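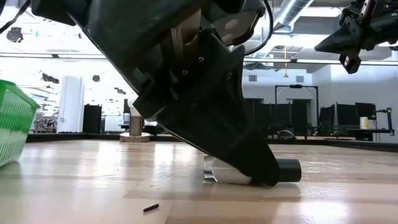
Progress Report No. 3

Sekstead Household Lending Room
Report to the Opoku Small Grants Program
Thursday, January 8, 2026
Prepared by Vibeke Bech, project coordinator

Where we are

The grant agreement says that by the end of March the lending room will hold 600 small household items, sorted, labelled and ready to borrow. We have 259. I would like to present this as a rousing success and have tried several fonts.

The shortfall is not a shortage of stuff. Sekstead has been very generous, particularly with things it did not want. What slows us down is the sorting table, where every donation has to be looked over, wiped, matched with whatever lid or cord it arrived without, and written up on a card before it can go on a shelf. We assumed in the application that this would take a couple of minutes an item. A lamp takes a couple of minutes. A fondue set takes an afternoon and some of your faith in people.

The table

Our one large purchase last period was the wooden top for the sorting table, and I'm pleased to say it is behaving. It has a glossy finish that wipes down easily and it is the right height for everybody except Saron Hadgu, who is tall and has asked me to put that in writing. It has already collected a few scuffs. Asnakech Yilma wanted to cover it with oilcloth. I held out for leaving it bare, on the grounds that you can find a dropped screw on bare wood, and for the moment I am winning.

Small round things remain a trouble. Jars, tubes, bottles, anything with a cap: they roll, and the floor is concrete. The rule now is that they go on the table on their sides only while someone is dealing with them, and otherwise into a basket.

Sorting and baskets

The colour system described in our last report has been dropped. You may recall there were to be different colours for kitchen, lighting, tools and "other". Within a fortnight "other" held more than the rest put together, and two of us could not agree on what counted as teal. Aleksandra Śliwiński proposed that a basket should mean one thing only, that its contents have not been looked at yet, and that once something has been looked at it should leave the basket and not go back. We adopted this at once, mainly from exhaustion. It has worked better than anything I designed.

The label wording has been settled as well. Each card gives the name of the item, what it is for, what came with it and what to bring back. The fourth line was added after the pasta machine came home without its handle. The handle has been found. I won't say where, but the family concerned has been very decent.

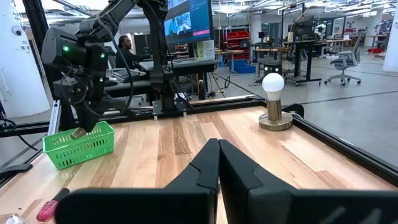 Lighting is the category furthest along, and I would ask the program to dwell on it. Desk and bedside lamps are what people in Sekstead most want to borrow, usually for a visiting relative or for a child who has discovered homework. Blažena Krajčí has taken charge of them and has strong views on bulbs. Her preference is for the plain sort of lamp, like the little one at the back of the table with the round white bulb and the brass-coloured stem, because there is so little on it to lose. She has declined, on the program's behalf, a lamp shaped like a heron. The green basket still has to be gone through, so there may be more for her shelf by the time you read this, or there may be another garlic press.

Tools are behind. We get a great many screwdrivers and hardly any of the things people come in asking for, such as a level, a stud finder or a decent pair of clamps. I have put a notice up in Brerkerthorpe, where the sheds are bigger, and have been promised a box. I was promised the same box in the fall.

Borrowing so far

The room opened for trial borrowing on Saturday mornings. Things go out, and most of them come back, some cleaner than they left, which I find slightly pointed. The waffle iron is never in. The electric carving knife has yet to be asked for and I no longer expect it to be. One borrower returned a hand mixer with a tin of shortbread, and I record this here as income in kind, now spent.

We have not had to charge anyone for a loss. The agreement lets us ask for a deposit on larger items and we have done so only for the carpet cleaner, whose hose Saron describes as "an open invitation to regret".

Money

Spending is within budget. The shelving from Ferkoletti came in under the quote because one upright was scratched and Asnakech mentioned it in the shop more than once. We would like permission to move up to $200 of the saving from shelving to electrical testing. Everything with a plug has to be tested before it goes out, and we underestimated how much of Sekstead's generosity has a plug on it. Receipts are attached, apart from the one for card stock, which went through the wash and is attached in spirit. I have asked the shop for a copy.

What went wrong

We took in too much at once. The open donation day in the fall was cheerful, well attended and a mistake. We were still moving bags off the floor weeks later, and two of them proved to be somebody's coat and lunch. From now on donations are by arrangement, with a limit of one box per household, and jigsaw puzzles are refused at the door unless the donor will swear to the last piece.

I also wrote the target of 600 without having sorted a single box myself. I have since sorted a good many.

Plan to the end of the period

Saron and Aleksandra will clear the remaining baskets, taking kitchen items first. Blažena will finish lighting and then, with some reluctance, help with tools. Asnakech is writing the borrower's sheet, which is to fit on one side of paper and is at present on two. I will chase the Brerkerthorpe box.

We expect to pass the halfway mark comfortably by March but do not expect to reach the full target, and would like to discuss either a revised figure or a short extension at no extra cost. You are welcome to visit on any Saturday morning. If you are coming by car, we could use a level.

Vibeke Bech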